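Hexagon quilt, where things stand

16 August 2018

I have 852 hexagons sewn together and the quilt needs 1,224. I counted last night because I wanted to know if I could start the border before the weather cools off. I can't. There are more than three hundred still to go, and most of those are basted and sitting in a cookie tin, so the slow part is joining them.

For anyone new, the pattern is called Annan. It's plain English paper piecing, straight rows, one size of hexagon from edge to edge. You wrap fabric around a paper shape, baste it down, and whipstitch the shapes together along their sides. I picked it because there are no curves and I can do it in the car. My last quilt was machine pieced and I spent most of that year at the ironing board.

The thread has given me the most trouble. I began with a cotton thread I already had for the machine, and it frayed at the needle eye after every few seams. I tried wax, which helped some, but it left a dull line on the dark fabrics. Then I bought a finer polyester from the shop in Greltcombe and the fraying stopped. The stitches also show less. The only drawback is that it slips out of the needle if I don't knot it there, so now I knot it there.
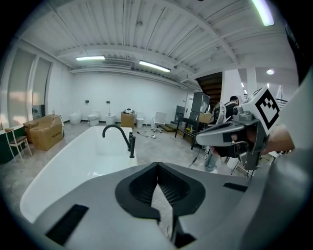 One at the bottom, one held by the grip on the right.

I cut my thread shorter than I used to. The length of my forearm is enough. When I cut it longer to save time threading, it tangled, and I lost more time picking out knots than I would have spent on the needle.

The fabric is mostly Wellard prints, the small florals, in blues and a brown that I wasn't sure of when I bought it. I'm sure of it now. It keeps the blues from running together. I bought fat quarters for the first half and then found I was short on the palest blue, which had sold out everywhere I looked. A quilt shop in Plavidthorpe had the end of a bolt. It's from a different printing and a little grayer. I put the two next to each other on the bed and left them overnight, and in the morning I had to check the selvage to tell which was which, so I went ahead and used it. I've scattered the grayer pieces through the later rows so there isn't one place where the color changes.

A reader asked in the comments about taking the papers out. I take mine out once a hexagon is joined on all of its sides and no sooner. The ones on the outside edge stay in until the border is on. I tried removing them early on a test piece and the edges stretched when I picked it up. The papers can be used again if you didn't sew through them. I get four or five uses out of one before the corners go soft, and soft corners make bad points, so at that stage they go in the recycling.

Basting, I've gone back and forth. Glue is faster. I did one batch with a glue pen and the papers came out with torn edges, and one or two brought some of the seam allowance with them. It could be that I used too much. Thread basting takes longer, but the papers drop out with a little tug and I can leave the basting stitches in if they're only through the seam folds at the back. I did the rest with thread.

My pace is 15 hexagons joined in an evening if I'm not too tired. Some evenings it's none. I get up and stretch my hands after each row because my right thumb gets sore at the base. I also switched to a shorter needle, which took a week to get used to. It bends less and I don't have to push as hard.
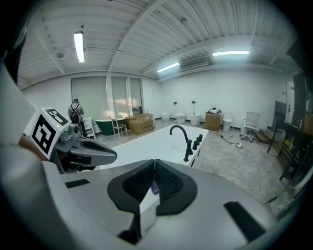 The border is still undecided. The pattern calls for half hexagons to square off the sides, then a strip of plain fabric 2 inches wide. I like the zigzag edge as it is and I've thought about appliquéing it onto a solid strip so the points show. That would mean four long sides of hand appliqué, and corners, which I'm not good at. I made a sample corner with scraps. The points lay flat except at the turn, where I had a pucker I couldn't press out. I'll make another one and clip the seam deeper this time.

For the backing I have a wide cotton in cream, already washed. I washed the prints too, all of them, with a color catcher in the machine. The catcher came out pale brown, so I'm glad I did that before cutting.

I'd like the top finished in November so it can be basted to the batting while there's still room on the floor to lay it out. After that the spare bed gets used and I lose the space. If the top isn't done by then, it'll wait for the new year in a pillowcase like the last one did.

Next post will be on the corner sample, whichever way it comes out.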